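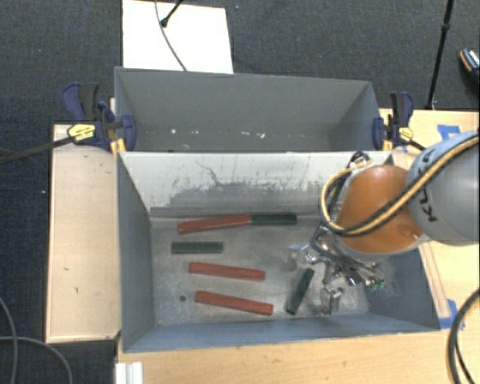 Red and dark green blocks in a gray metal bin.

VILLA PUBLIC LIBRARY DISTRICT
BOARD OF TRUSTEES
MINUTES OF THE REGULAR MEETING
20 August 2025

The regular meeting of the Board of Trustees was called to order by the President at the Main Library, lower level meeting room. The Secretary called the roll. All trustees were present except the trustee for the Dusesora area, who had given notice of absence. Also present were the Library Director, the Deputy Director, the Head of Youth Services, the Facilities Manager, and counsel for the District. Members of the public signed the attendance sheet, which is filed with the Secretary.

1. Approval of Agenda

The Director asked that the item on the Clandora Branch parking lease be heard before the item on loan periods, as counsel had to leave early. There was no objection. The agenda was approved as changed.

2. Approval of Minutes

The minutes of the previous regular meeting were reviewed. The Vice President noted that under "Other Business" the word "renewed" should read "reviewed" with regard to the elevator service contract. Moved and seconded to approve the minutes as corrected. Motion carried, one trustee abstaining due to absence from that meeting.

3. Public Comment

A resident of Clandora spoke in favor of longer evening hours at the branch and asked whether the front door could be kept unlocked until the posted closing time. The resident stated that on more than one evening the door had been locked early. The President thanked the speaker and referred the matter to the Director.

A second resident asked why the large print collection had been moved upstairs. The Deputy Director replied that the move is temporary while shelving on the first floor is being replaced, and that staff will bring down any title on request. The resident asked that a sign be posted at the foot of the stairs. The Deputy Director agreed.

A third resident submitted a written comment on the cost of printing. The comment was received and placed on file.

4. Financial Report

The Director presented the monthly statement of income and expenses. Spending on heating and cooling remains above budget, owing to repair of the rooftop unit at the Main Library. Spending on periodicals is below budget, as several invoices have not yet arrived. A trustee asked whether the unspent periodicals money could be moved to cover the repair. The Director advised waiting until the invoices are in.

The Board reviewed the list of bills. A question was raised concerning a charge of $3,443 from Himport for shelving parts. The Facilities Manager explained that the charge covers end panels and brackets for the first floor and that freight is included. The trustee asked that future shelving invoices show freight on a separate line.

Moved and seconded to accept the financial report and approve payment of bills as listed. Roll call vote: all present voting yes. Motion carried.

5. Director's Report

The Director's written report was distributed in advance. The following points were added.

The summer reading program has closed for the season. A total of 82 children finished the full reading log, and each may choose a book to keep. Books not yet claimed are being held at the Youth Services desk through the end of the month.

The public catalog was out of service for part of one morning. Staff checked out materials by hand and entered the records once service returned. Patrons with items missing from their accounts should speak to the circulation desk. No fines will be charged on those items.

The annual staff training day will require all locations to close. The Director will bring a proposed date to the next meeting.

A trustee asked about the status of the vacant reference position. The Director stated that interviews are under way and that the substitute schedule covers the desk in the meantime, except for the early evening shift, which the Deputy Director has been covering.

6. Facilities Report

The Facilities Manager reported that first floor shelving at the Main Library is being replaced in sections so that the room can stay open. Fiction through the letter M is complete. The remaining sections will follow once the carpet seams beneath the old shelving have been inspected. Two of the old ranges were found to be bolted through the carpet, and the holes will need to be patched.

The drinking fountain near the restrooms is out of order and a part has been requested. The book return at Dusesora continues to jam when large picture books are placed in the slot spine first. A trustee asked if the slot could be widened. The Facilities Manager responded that widening the slot would let in rain, and suggested a new flap instead. The President requested a price for the flap.

The Vice President asked that the burned-out lights in the rear parking area be replaced before the evenings grow darker. The Facilities Manager stated that a lift must be rented for that work and that all the lights would be changed in one visit.

7. Old Business

a. Clandora Branch parking lease

Counsel reviewed the draft renewal of the lease for the lot beside the Clandora Branch. The present lease ends in April. The draft runs for 3 years, with annual rent of $4,000, payable in advance. The owner would remain responsible for paving, and the District for snow removal and litter.

Discussion followed on snow removal. One trustee was of the opinion that the owner should clear the entrance, which is also used by the neighboring shop. Counsel stated that the draft is silent on the shared entrance and recommended that a sentence be added. Another trustee asked whether the District could end the lease early if the branch were to move. Counsel replied that the draft allows this only with the owner's consent.

Moved and seconded to direct counsel to seek language on the shared entrance and on early ending of the lease, and to return the draft to the Board. Motion carried. Counsel left the meeting at this point.

b. Meeting room policy

The Deputy Director presented the second reading of the revised meeting room policy. Changes from the first reading are as follows. Groups may reserve a room up to two months ahead. Food is permitted if it is cold and the group brings its own trash bags. Groups that fail to appear twice without notice may not reserve again until the next quarter.

A trustee objected to the limit on hot food and noted that the senior lunch group has met in the large room for many years. The Deputy Director suggested an exception for the large room, where there is a sink and the floor is tile. The Board agreed to the exception by consent.

Moved and seconded to adopt the policy as amended. Motion carried, one trustee voting no.

8. New Business

a. Loan periods for new fiction

The Director proposed shortening the loan period for new fiction from three weeks to two, on account of the length of the hold lists. Renewals would be allowed only where no other patron is waiting. Several trustees expressed concern for patrons who come to the library infrequently, and for readers of longer novels. The Head of Youth Services asked that juvenile and teen fiction be left out of any change.

Following discussion, the Director withdrew the proposal and will return with a report on hold lists by title. No action was taken.

b. Surplus furniture

The Facilities Manager presented a list of surplus items, consisting of reading tables, metal book trucks, and the former circulation counter. Moved and seconded to declare the listed items surplus and to offer them first to local schools. The seconding trustee asked that the oak card catalog in the basement be removed from the list pending a decision on whether to display it. The mover accepted the change. Motion carried.

c. Holiday closings

The Director presented the schedule of closings for the coming year. The schedule matches the current one, with the addition of an early closing on the day before Thanksgiving. Moved and seconded to adopt the schedule. Motion carried.

9. Trustee Comments

The Secretary reminded trustees that forms for the state association conference are due to the District office, along with any request for mileage.

One trustee complimented staff on the local history display at Dusesora and asked if it could be shown at Clandora afterward. The Director will look into the size of the cases, as the Clandora lobby is narrow.

The Vice President asked that Board packets be sent out earlier in the week. The Director stated that the packet is held for the list of bills, but that the remainder could be sent ahead of it.

10. Closed Session

Moved and seconded to enter closed session to discuss the annual review of the Director. Roll call vote: all present voting yes. Staff and members of the public left the room. The Board returned to open session with the same trustees present. No action was taken as a result of the closed session.

11. Adjournment

There being no further business, it was moved and seconded to adjourn. Motion carried and the meeting was adjourned.

Respectfully submitted,
Secretary, Board of Trustees

Copies of the approved minutes are available at the circulation desk of each location.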